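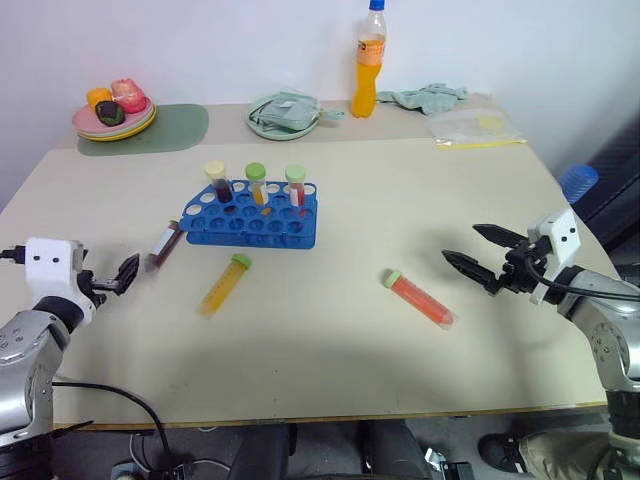 Colours on the Bench: an afternoon at Terilside
February 15, 2022

5 shares | 2 comments

Welcome back to the gallery, and thank you for all the kind words about the last one! I do love a bench with a bit of colour on it, and the tubes at Terilside have plenty (yellow, red, a lovely orangey one, and a brown so dark and reddish that it made me think of strong tea). I could have stayed looking at them far longer than the bus timetable allowed.

Three in the rack and three still lying on the table. The blue rack has plenty of holes to spare, so there's a home for every one of them, and I must say that I find putting things back in their places very soothing, even when they are somebody else's things.

The caps are a gentle sort of green for the most part, with a pale yellow one at the end of the row. I'm very fond of that yellow one, and have been wondering ever since whether I could find a paint to match it for the shelf in the hall.

More to come later in February, when I'm hoping to get over to Galinen for their glassware morning. If you've been before, do leave a note and tell me where to park, as I gather the lane gets very full by lunchtime.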